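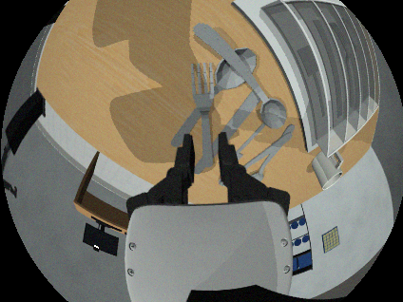

Gripper and gray utensils on a wooden tabletop (render)

Dumlao: gradient turns into stripes when I export to PNG
Posted by tealmitten, May 10, 2020

Hi all! I've been drawing a poster in Dumlao for the spring fair in Planumdale and I'm having a great time with it, but the background is driving me up the wall. It's a soft fade from navy to a slightly lighter navy, top to bottom. On the canvas it looks lovely. In the exported PNG I get wide flat bands, and they're worse on my laptop than on my phone. I export at 144 ppi. I tried 142 because an old thread said odd values break something, and it looked the same. Is there a setting I'm missing?

pixelgoose
Oh, I know this one, and it's a fun fix! Your two navies are so close together that an 8-bit file only has a handful of steps to get from one to the other, so each step gets stretched into a stripe you can see. Resolution won't change that, so leave it at 144.

Open the export window, click More, and turn on Dither. It's off by default in version 7 (I have no idea why). Then check that Color is set to Full and not Indexed, because Indexed will band no matter what you do. 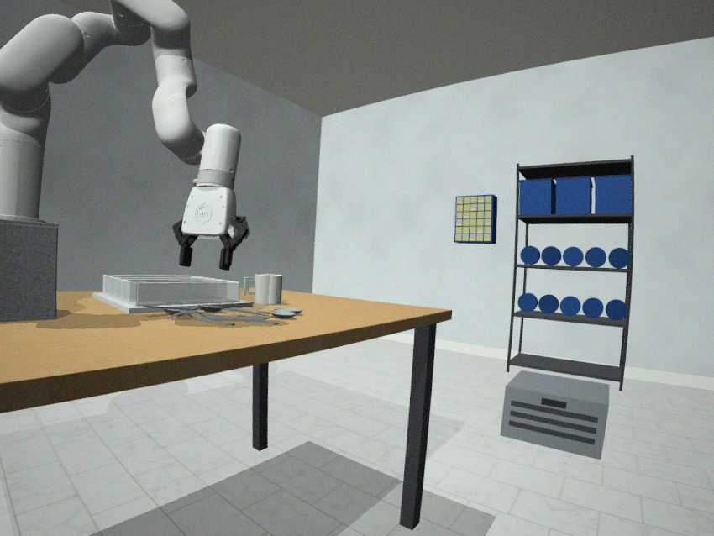

If you still see stripes after that, put a noise layer over the gradient. Set it to Soft Light and bring the opacity way down, then zoom to 50 percent and look again. I love this trick, it gives flat backgrounds a bit of a printed paper feel too! Keep the noise under your lettering or the edges of the letters will go fuzzy.

One more thing: if you send the file through Gukimen to shrink it, do that last and pick the lossless option. The other one throws the dithering away and you're back to stripes.

rowboat_fan
same problem here, I just made the two blues further apart and it went away. looks nicer too imo

tealmitten
Dither was off! Turned it on, added the noise, and the bands are gone on both screens. I'm putting noise on everything now. Thank you both so much!!

marzipanfox
Does the Dither box exist in the Trurkau plugin version? I only see Color and Size.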